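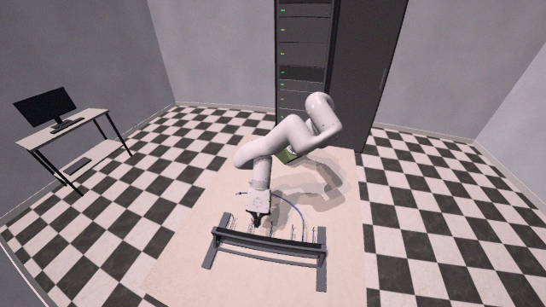 Cahier d'atelier, Heltley
12 janvier 2022
Projet Venard, passage de câble dans les clips

Repris ce matin la scène de la baie serveur. Objectif du jour : savoir où on en est avec le câble avant la réunion avec Fairclough, et avoir quelque chose d'écrit à répondre à leur question, qui est toujours la même : est-ce qu'une machine peut faire ce genre de petit travail, oui ou non. Denise Birkett a fait les réglages du contact hier soir, j'ai lancé la série dès mon arrivée.

Rappel de la tâche pour ceux qui lisent en diagonale. Le câble est posé sur la table, souple, une extrémité avec connecteur. Le bras doit saisir le câble, l'amener au bâti, le faire entrer dans les clips l'un après l'autre et laisser le connecteur du bon côté. Un technicien le fait sans regarder ses mains. À la maison c'est l'équivalent de ranger le fil de la lampe derrière le meuble. Tout est en simulation pour l'instant, le vrai banc reste à l'arrêt tant que le capteur de poignet n'est pas revenu de chez Clovwood.

Série du matin : 322 essais, position de départ du câble tirée au hasard, graine 1921 pour que Maureen puisse rejouer la même chose chez elle. Résultats :

Tous les clips garnis, connecteur bien placé : 18
Tous les clips garnis, connecteur du mauvais côté : 13
Le reste : échec à un stade ou à un autre.

C'est faible. C'est quand même la première fois que la tâche complète passe plus d'une fois ou deux dans une série. En décembre on comptait les premiers clips, pas les tâches finies.

J'ai trié les échecs par stade, à la main, en regardant les rejeux en accéléré. Je n'ai pas tout regardé, seulement ce que le script n'arrivait pas à classer. Les grandes familles :

Saisie. Le doigt gauche arrive sur le câble au lieu d'arriver à côté, le câble roule, la pince se referme sur la table. Facile à voir, facile à corriger en théorie. Denise pense que la hauteur d'approche est trop basse et que le câble est poussé avant la fermeture. Je suis d'accord avec elle pour les départs proches du bâti. Pour les autres, j'ai un doute.

Premier clip. Quand la saisie est bonne, le premier clip passe presque toujours. Rien à dire.

Clip suivant. Là ça coince. En allant vers le deuxième, le bras tire un peu trop et le câble ressort du premier. Le programme ne s'en rend pas compte et continue jusqu'au bout de la rangée, très proprement, avec un câble qui n'est plus tenu nulle part. Vu de loin on dirait une réussite.

Poignet. Sur les départs à gauche, le bras se replie sur lui-même pour atteindre les premiers clips et n'a plus de marge pour tourner. Il s'arrête en butée logicielle.
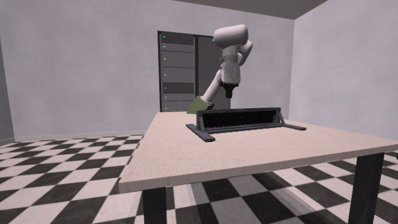
Vue depuis le bord avant de la table. Pince au-dessus du niveau de la barre haute, rien entre les doigts.

Point sur les vues. On a deux points de vue utiles, un par-dessus la rangée de clips et un depuis l'avant de la table. Celui de l'avant est joli pour les présentations et médiocre pour le travail : pince noire devant une baie sombre, on perd le bout des doigts. J'avais proposé de changer la couleur de la baie dans la scène. Maureen est contre, avec un bon argument : chez Fairclough, les baies sont sombres, et si on triche là-dessus on le paiera au moment du transfert. On garde la baie telle quelle. J'ai seulement demandé qu'on puisse basculer un rendu en fausses couleurs pour le dépouillement, sans toucher à ce que voit la politique.

Même chose pour le sol à damier. Ça m'agace sur les rejeux, mais la détection n'a pas l'air d'en souffrir, donc je laisse.

Discussion de fin de matinée avec Denise sur le critère de réussite. Elle veut compter un essai comme bon si le câble est dans tous les clips à la fin, même si le connecteur est à l'envers. Son idée est qu'un opérateur retourne un connecteur en une seconde. Je ne suis pas pour. Si un opérateur doit passer derrière à chaque fois pour vérifier le sens, il fait le déplacement, il ouvre la baie, et à ce moment-là il aurait pu poser le câble lui-même. On s'est mis d'accord pour publier les deux chiffres séparément, comme plus haut, et ne jamais les additionner dans un tableau qui sort d'ici.

Note sur la durée : un essai réussi est long. Le bras descend lentement près des clips, attend que le câble se calme, remonte, repart. Denise a posé le même câble sur la maquette du couloir pendant que le café coulait, en parlant d'autre chose. Elle n'a même pas lâché sa tasse, elle l'a fait à une main.

Après-midi.

Changé la hauteur d'approche comme prévu, et ajouté une vérification après chaque clip : le bras s'écarte, on regarde si le câble est encore dans le clip précédent, sinon on recommence. Petite série seulement, pour voir si rien ne casse. Pas de chiffres notés, la série est trop courte pour en tirer quoi que ce soit et je ne veux pas qu'un pourcentage traîne dans un courriel.

Ce que j'ai vu quand même : la reprise fonctionne quand le câble est sorti et resté près du bâti. S'il est retombé derrière, la pince va le chercher en passant au ras de la barre haute et le planificateur refuse une fois sur deux. La marge de collision autour du bâti est celle qu'on avait mise pour la grosse pince. À réduire. Denise s'en occupe, elle connaît le fichier.

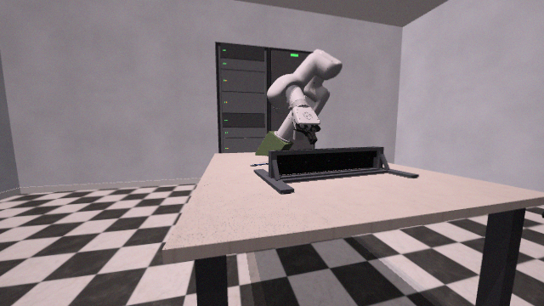

Même côté. Les doigts s'arrêtent un peu au-dessus du bord supérieur du bâti.

Dans ces configurations la marge actuelle est trop large : la pince ne touche rien, et le planificateur s'affole pourtant dès qu'on lui demande de descendre encore un peu. Pour mémoire, valeur à chercher dans la config du bâti, pas dans celle du bras. J'ai perdu vingt minutes là-dessus.

Appel de Maureen Cropper vers la fin de l'après-midi. Elle a rejoué la graine et retrouve les mêmes réussites que moi, ce qui est rassurant, mais un des essais au connecteur inversé passe en échec simple chez elle. Version différente du moteur, probablement. Elle met à jour et relance. Elle a aussi essayé un câble plus raide : la saisie s'améliore, le passage au deuxième clip empire. Logique, un câble raide se souvient de sa courbure et ressort dès qu'on le lâche. Il faudra tirer la raideur au hasard elle aussi, on ne peut pas livrer un système qui ne sait poser qu'un seul modèle de câble.

Elle m'a demandé ce que je comptais dire à Fairclough. Brouillon de réponse, à corriger par qui veut :

1. Prendre un objet rigide et le poser ailleurs, oui, c'est acquis, on peut le montrer sur le vrai banc dès que le capteur revient.

2. Le câble, non, pas aujourd'hui. Les étapes une par une sont à peu près correctes. Bout à bout elles ne tiennent pas, et le système ne sait pas encore bien dire qu'il a raté.

3. Les réussites de la série sont en simulation. Aucune n'a été refaite sur le vrai bras. Ne pas donner de date.

4. Si leur besoin est urgent, regarder du côté d'un clip plus ouvert. Un clip avec une entrée évasée règle une partie du problème pour trois fois rien. Denise a un croquis.

Le point 4 va les vexer, ils veulent une machine qui s'adapte à leurs baies. Je le laisse. La vaisselle a été réglée en changeant les paniers et la forme du lave-vaisselle, et personne ne réclame un bras qui frotte les assiettes. Maureen trouve la comparaison facile. Elle a peut-être raison, je la retirerai de la version propre.

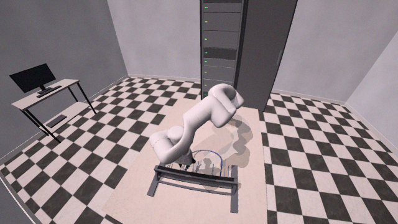
Reste la question des départs à gauche, que je n'ai pas eu le temps de traiter. Deux pistes. La première est de déplacer la base du bras dans la scène, ce qui lui donnerait de l'air au poignet, mais il faudrait ensuite déplacer le vrai, et il est boulonné. La seconde est de commencer la rangée par l'autre bout quand le câble se présente mal. C'est plus propre et ça ne coûte que du code. Par contre le sens du connecteur devient encore plus important, et c'est justement là qu'on perd des essais. Je penche pour la seconde, Denise aussi, Maureen n'a pas donné son avis.

Autre chose vue en passant : l'ombre du bras tombe en plein sur la table, du côté où le câble fait souvent sa boucle. Je me suis demandé si la segmentation y perdait des morceaux de câble. J'ai vérifié sur une poignée de rejeux, rien de flagrant. À regarder sérieusement avec la lumière tirée au hasard, et à comparer avec l'éclairage de l'atelier, qui est bien pire.

À faire :

Denise : marge de collision du bâti, puis croquis du clip évasé au propre.
Maureen : mise à jour du moteur, même graine, m'envoyer l'identifiant de l'essai qui diverge.
Moi : inversion de l'ordre des clips, série complète cette nuit avec la vérification activée. Prévoir de la place sur le disque, les rejeux de ce matin l'ont presque rempli.
Clovwood : relancer pour le capteur. Demander une date écrite cette fois.

Ajout du soir : disque vidé, série lancée. La première saisie est bonne, la suite demain.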